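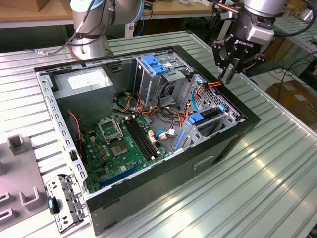 About Norkasach

Norkasach investigates online payment fraud on behalf of credit unions, small banks and their account holders. The firm was set up in Darcombe by Bernice Essien, who had previously worked on disputed wire transfers. It now has 33 staff in two offices, Darcombe and Trumcombe.

What we handle

Most of our files concern romance scams, fake investment sites and invoice redirection. In each case we rebuild the payment trail from bank statements, message logs and wallet addresses, and set it out in a dated report. The report states which accounts received the money, in what order, and where the trail stops. We closed 172 files in the last reporting year. We do not contact suspects and we do not accept fees based on the amount recovered.

Account holders should be wary of any company that promises to get money back for an advance payment. Many of these are a second scam aimed at people already on a victim list.

Records and devices

Evidence is accepted as exported chat files, email with full headers, or a complete device. Screenshots are accepted but carry less weight, as they lack routing data. If a desktop computer was used for the payments, please send the whole tower and leave the case closed. Opening the side panel exposes the power supply, the motherboard and the memory slots, as in
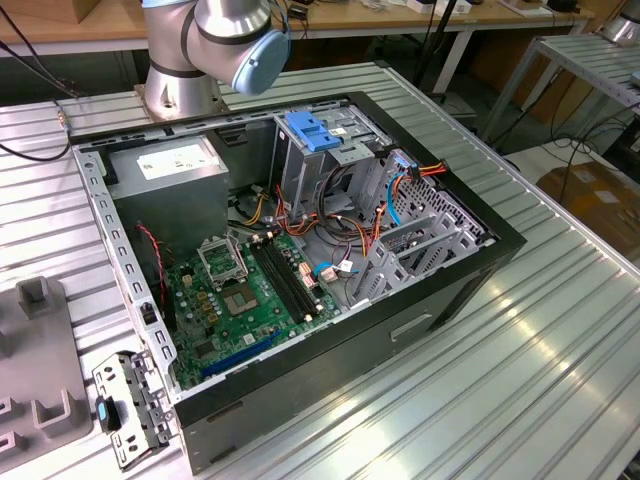 Submission format

Message exports should be left in their original language and time zone. With the side panel off, as on the tower with its CPU socket standing empty, parts can be removed or swapped, and our intake form asks whether this has been done. Each item is logged on arrival and given a file number.

Ametepe

Ametepe is our in-house matching tool. It compares phone numbers, profile text and account details in a new file against 1,200 earlier ones. Matches are checked by two analysts before they appear in a report.

14 shares | 2 comments

Contact: Norkasach, Darcombe office | Copyright Norkasach. All rights reserved. | Back to top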